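October 20, 2026
By Kathleen Hegarty

We use cookies to remember your settings and count visits. Accept all | Manage choices

Speaker notes: Laying out a sandwich counter
Talk for the small kitchens afternoon, 25 minutes plus questions

Start on time even if people are still coming in. Say who I am: eleven years behind a counter, the last four setting up lines for other people. Thank Henrik Meinecke for the room.

Ask for hands. Who runs a counter? Who has changed the layout in the past year? Expect fewer hands on the second one.

Main point for today. Most small shops think about what goes in the sandwich and leave the order of the table to whoever opens up that morning. Then the afternoon person moves everything. Pick one layout and keep it.

Part one: where the eye goes

The person building the sandwich should see every ingredient without lifting a lid. At Quinlan we had deep tubs with hinged covers. They kept well, but people forgot the peppers. Pause here, someone usually laughs.

We changed to a shallow tray in the middle with the ingredients standing up on either side. A slice on its edge is easy to see and easy to take. A flat stack sticks together, and the bottom pieces get squashed.

Clear plastic suits the side holders. You can see when one needs filling, and you can see when one needs washing.

Next two slides. Let people look before I go on.
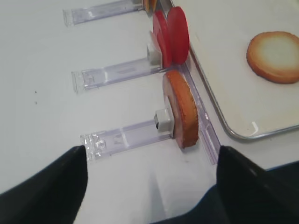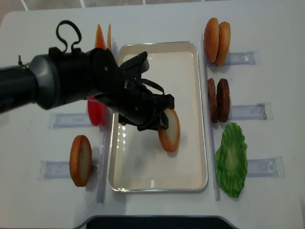
White table, clear plastic holders, white tray.

Part two: the order

Bread first, always. It goes closest to the working hand. After that I go by how wet the thing is. Dry items near the bread, wet items farther off, so drips don't cross the dry ones on the way to the tray.

Red pepper is the one people argue about. I treat it as wet. Ultan Mac an tSaoi treats it as dry and blots it first. Either is fine as long as the whole shift does the same.

Keep the tray clear between orders. If it turns into storage, you end up building on the counter next to it and the layout is gone.

Mirror the two sides only if two people share the table. With one person it wastes reach. Put the popular items on the strong side and the slow ones across.

Part three: cleaning down

Holders off first, then rails, then the tray. Wipe the table last. Look at the corners where a holder meets a rail, crumbs collect there. Use a soft brush. Scouring pads scratch clear plastic and after a month you can't see through it.

Let everything dry standing up. Mark the table underneath with small bits of tape so it all goes back in the same place in the morning. (Skip the tape story if I am past the 10 minute warning.)

Handout: blank table plan, one per person. Ask them to draw their own counter as it is today, then trade with a neighbor. Walk around while they do it. Collect nothing.

Questions. Likely ones: allergens (separate holder, separate tongs, never swap places), left-handed staff (flip the whole plan), cost (send them to Mairéad, she has the price list).

Close with the sign-up sheet for the March session.

Comments

Saoirse Coughlan
Tried the wet and dry order this week. Tomatoes at the far end made the biggest difference. Is there a copy of the table plan for people who missed the talk?

Kathleen Hegarty
Yes, ask at the desk and they'll print you one.

Ultan Mac an tSaoi
Blotted pepper is dry. I stand by it.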